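Cerkutwood is looking for a content and search writer, and if you have ever happily lost an afternoon working out why one page gets found and another one just sits there, please read on (and forgive me, I do go on a bit).

We are a small agency of three people, and this would make us four. Our clients are mostly firms who make or move things: furniture, packaging, machine parts. They know their trade inside out and they would rather do almost anything than write about it. So we write about it for them, and we look after the parts of their websites that search engines care about, from page titles right down to the sad old links that lead nowhere.

## What you'd be doing

Your first client would be Jusodier, whose site has 237 pages, a good many of them saying the same thing in slightly different words. You'd start by reading them all. I know! But I did the same with Kocabaş when I took them on, and it was the best thing I ever did for that account, as I finally understood what their customers were typing into the search box and why they were landing on the wrong page.

After that you'd be deciding which pages to merge and which to rewrite, planning new ones, and sending the client a short monthly report in plain words. There's also a newsletter for Cakach, which goes out every month and is a lot more fun than it sounds.

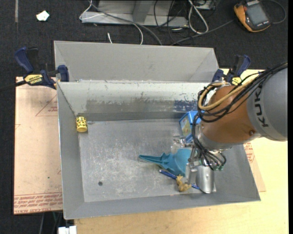
Product pages will take up most of your week, along with the small bits of text that hang off them. I care a great deal about image descriptions, for instance, and too many sites fill them with a string of keywords and call it a day. I'd much prefer something like "KUKA robot arm reaching into a gray metal bin," which a person using a screen reader can make sense of and which has the words a buyer might search for anyway. If you find that sort of thing satisfying, we'll get along very well.

## Who we'd love to hear from

You write clearly and you don't mind being edited. You've worked on at least one website where you could see the search numbers, even if it was your own blog about bread. You can ask an engineer a simple question without feeling silly. A marketing degree is fine, and so is no degree at all.

The job is part time to begin with, 70 hours a month, and you can work from home or come in and share the good coffee.

## How to apply

Please send me a resume and 200 words on a website you use often and what you'd change about its search listing. No cover letter needed. I read every application myself and I answer all of them, though it may take me a little while. We'd like you to start in November.

Stavros Christodoulou
Cerkutwood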